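Keeping the Kitchen Cell Running

November
By Finlay Gourlay

The two-armed machine at Laizer works at a kitchen counter, and its day starts before anyone asks it to pick up a plate. Mwanaisha Barasa gets in at 7 and checks the arms with the power off. 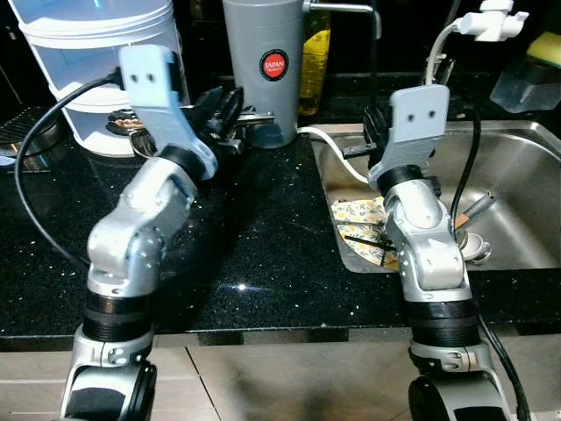
She begins with the cables. A cable that is clipped too tight pulls at its connector every time the wrist turns, and one that hangs too loose catches on whatever is near it. Barasa moves each joint by hand through its full travel and watches the slack. If a cable goes taut anywhere, she opens the clip and starts again.

"Most of our stops last year were cables," she says. "The motors are fine. I have changed one motor since I came here and I couldn't tell you how many connectors."

Next are the fingers. The grippers take a swap-in finger plate made by Flakell, a small shop across town, and the plates wear at the tip where they meet steel and china. Barasa runs a thumbnail along the edge. A plate with a nick in it will still hold a spoon, but it lets go of a bowl at the wrong moment. The team logs every grip, and the current pair went on at grip 2666 of the autumn run. Rajkumari Solanki, who keeps the log, would like to see them changed sooner than they are. Barasa would like the plates to be cheaper.

Then the power goes on and the arms go to their zero position. Each is checked against a steel pin that Idrisa Mfaume turned on the workshop lathe. If the finger touches the pin cleanly, the arm is good for the day. If it doesn't, the joint offsets are set again, a job that takes over 20 minutes and can't be hurried. Mfaume has tried to write a script for it - called Corau, after a dog he used to have - but it still loses its place on the wrist joint.

Water is the other worry. None of the arm joints are sealed, so the software keeps the wrists above a set height at the sink. Solanki raised that limit in the summer after a splash got into a collar. The joint had to be stripped and dried, and it was 6 days before the arm was back on the counter.

At the end of the shift the fingers come off and get washed in warm water with a soft brush. The screws go in a jar lid so they don't roll. Barasa wipes the arms down with a dry cloth, parks them and writes up anything that sounded wrong. The last entry when I visited was a faint click in the left elbow, to be looked at in the morning.

Contact the editors | Copyright Grireo Magazine | Back to top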